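Otra vez con la masa madre, ya sé. Prometí no dar más la lata con esto pero llevo dos semanas que no pienso en otra cosa, y el que quiera leer de bicis que vuelva en mayo.

Resumen rápido para quien se perdió lo anterior: el fermento viejo se me murió. Moho rosa. A la basura, con pena. Empecé otro desde cero con centeno integral, agua del grifo reposada y nada más. Cuatro días de nada. Luego un olor a queso raro, luego otra vez nada. Estuve a punto de comprar el deshidratado de Pullora y tan tranquilo.

Me salvó Santosh Joshi, que hace pan desde antes de que se pusiera de moda y contesta los mensajes a las seis de la mañana. Su mensaje entero: "no lo toques tanto". Eso. Lo dejé en paz día y medio, arriba de la nevera, y por fin subió. Casi lloro.

Primera hogaza: un ladrillo. Segunda: un ladrillo más ancho. A la tercera ya le hice greña y abrió un poco por un lado, torcida, pero abrió. La dejé enfriar fuera del horno las dos horas enteras (mentira, una hora y poco) y la corteza crujía sola.
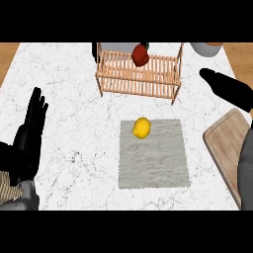

¿Cuánta agua le pongo a la masa?

Un 70 % sobre el peso de la harina si es de fuerza y estás empezando. Con más agua se te pega a todo y te desesperas. Cuando le cojas el punto a los pliegues subes poco a poco.

Me lo preguntasteis varios en los comentarios, así que ahí queda. Yo con la harina de Vitale subo algo más, pero es que esa harina bebe muchísimo, con la del súper no lo hagáis.

Lo de los pliegues. Cuatro tandas, media hora entre una y otra, manos mojadas. Nada de amasar como si te debiera dinero. Al principio parece una sopa y a la tercera tanda de repente se pone lisa, y ahi ya respiras. Si la cocina está fría, paciencia, mucha más de la que pone en la receta. La mia en invierno es una nevera y las recetas están todas escritas por gente con calefacción.

Y la sal, que se me olvidó en la segunda. Pan sin sal. Nos lo comimos con anchoas y tan contentos.

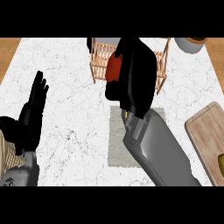

Vitoria, abril

Sigo este post en casa de mi hermana, que lo dejé a medias en borradores. El fermento ha viajado conmigo en un tarro con la tapa floja, entre los pies, tapado con una toalla por si acaso. Llegó bien. Un poco de escape por el borde, nada grave.

Su horno calienta muchísimo por detrás y casi nada por delante, hay que girar el pan a mitad. Hoy he hecho una hogaza de 1.184 gramos de masa, que es lo que cabe en su cazuela sin que toque la tapa, y ha salido la mejor hasta ahora. Miga abierta, corteza oscura, un pelín quemada la base. Mi cuñado dice que está ácida. Mi cuñado desayuna pan de molde.

Chidubem Ogunleye me escribió pidiendo la receta de las galletas con el descarte. La subo en cuanto la pase a limpio, ahora mismo está apuntada detrás de un tique y no entiendo ni mi letra. Lleva sésamo, eso sí lo leo.

Me voy, que toca refrescar el tarro y aquí cenan prontísimo.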